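3.2 Finger pads and the open-gap check
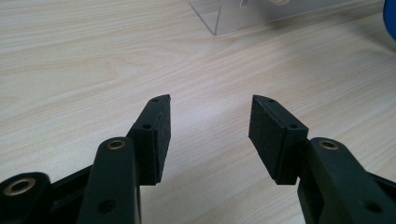
Figure 4. The hand-held gripper with its fingers open over the wooden table. Black foam pads cover the inner faces; brass bushings sit at the tops of the link arms.

I'll admit the pads took up more of our August than anything else in this paper. Our first fingers had bare plastic faces, and small parts slid out of them so often that Kelly Birkett started keeping a tally on the whiteboard. We glued foam to the inner faces (Figure 4) and the tally mostly stopped growing, so foam is what we used for all 324 demonstrations reported in Section 4.

Foam brings its own trouble, though. It squashes, and once it squashes, the finger gap we read from the video no longer matches the gap the Prorkotach controller thinks it has. What we do about this is pretty simple. Before each batch, the operator holds the gripper open over the table with nothing between the pads, and we save a short clip. Our script finds the two slanted fingertips, measures the space between them in pixels, and uses that as the fully open value for the batch. Then we close the fingers until the pads touch and do it again – that's our zero.

We collected 51 of these open and closed pairs at the Wekstead bench. In 6 of them the script lost a fingertip, and Theophilus Kwofie marked those by hand. Dark fingers on a pale table are an easy case, and I wouldn't expect the same luck on a black mat (we tried one for an afternoon and gave up).

The zero also drifts as the foam wears. We swapped the pads after every 12 batches, which was a guess based on how they felt to pinch. Section 5.1 compares runs with fresh and worn pads, and there the drift shows up mainly on thin objects.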